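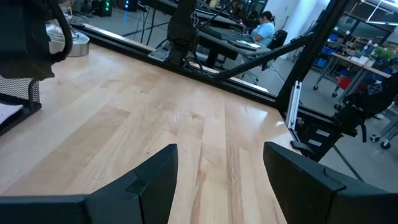 Worktop in pale strip wood, gloss finish, with black rail along the far edge.

Leltania Strip Worktop, 40 mm

Strips are glued side by side under pressure, then sanded and finished at our workshop. Grain, darker streaks and the odd knot are part of the timber and differ from one top to the next. We don't sort them out, and we can't match a new top to one you already have.

Finish
Gloss or matt, same price. Gloss is easier to wipe down but it does throw back light from overhead fittings, so if you work under bright lamps all day you may prefer matt. Samples of both can be posted on request.

Fitting to a frame
The top can be supplied on its own or drilled to suit a black aluminium profile frame. Send us a drawing with the hole centres marked. Drilling takes about 4 working days on top of the normal lead time. Leave a small gap at the screw holes so the wood can move, and do not glue it to the metal.

Rails and posts from the Vuller range fit without packing pieces. For other makes, check the slot width first.

Desk organisers and paper trays are not included. Wire-mesh ones are fine on the finish if they have rubber feet. Without feet they will mark it sooner or later.

Care
Wipe with a damp cloth and dry it afterwards. No scouring pads. Put felt or cork under heavy metal bases before sliding them about. Scratches in the gloss can be rubbed back and recoated; ask for repair kit 318.

Delivery
Tops go out flat on a pallet and need two people to lift. Please open the wrapping and check the corners while the driver is there. We are closed for part of August and orders placed then will be made when we are back.

Questions about drilling go to Yhon Betancur, anything else to Hye-jin Song in the sales office.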